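Shoe rack

A shoe rack is a piece of household furniture used to store footwear, usually near the entrance of a home. It may be an open shelf, a closed cabinet, a bench with space beneath the seat or a light frame made of metal or plastic tubes. The word shoe shelf is often used for low, open types with solid boards - the two terms are not strictly separated in the furniture trade.

Design

The simplest form has two side panels joined by a top board and one or more shelves. Many have no bottom board, so the floor itself serves as the lowest level. Low racks leave the top free for shoes, keys or a bowl, while taller ones make better use of a narrow hall. A depth of 30 cm is enough for most adult shoes placed with the toes facing forwards. Shallower models hold the shoes at a slope or upright behind a tilting door.

Common materials are solid wood, chipboard with a printed or veneered surface, bamboo, steel and plastic. Dark wood-grain finishes hide scuffs well but show dust. Slatted shelves let air pass and allow grit to fall through, whereas solid boards keep dirt on the level where it was dropped and are easier to wipe.

Arrangement

Shoes are normally kept in pairs, side by side, with the toes or the heels facing out. Heavier and dirtier footwear tends to go at the bottom. Slippers are often left on the floor under the lowest shelf, where they can be stepped into without bending down. Trainers with thick soles need more height than flat shoes.

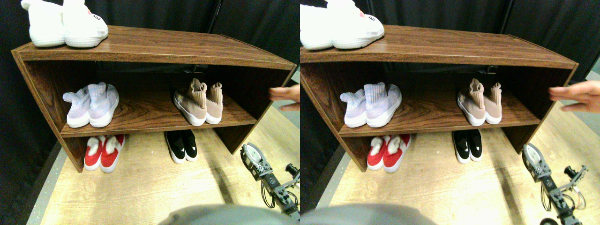

Sock-style trainers, which have a knitted collar in place of a separate tongue, take up more room than their soles suggest. The collar may stand up or fold over, and pressing it under a low shelf can leave a crease. In her household guide The Narrow Hall, Iona Guthrie advises leaving a gap between pairs of this kind and storing boots elsewhere.

Commercial models

The Likmont, sold by the furniture maker Kullent, is an open rack with a single middle shelf and was designed by Ettore Zanetti. It is supplied flat and put together with nine screws. The rival Piras range uses the same general layout with a closed back. A stock list dated 11 June 2022 gave 427 Likmont racks held at the firm's main warehouse.

Care

Damp shoes should be dried before they are put away, as standing moisture can lift the edges of a laminated board. Shelves are cleaned with a soft cloth and mild soap. Loose side panels can usually be corrected by tightening the fixings from the outside.

See also: Boot tray, Hall stand, Shoe cabinet, Umbrella stand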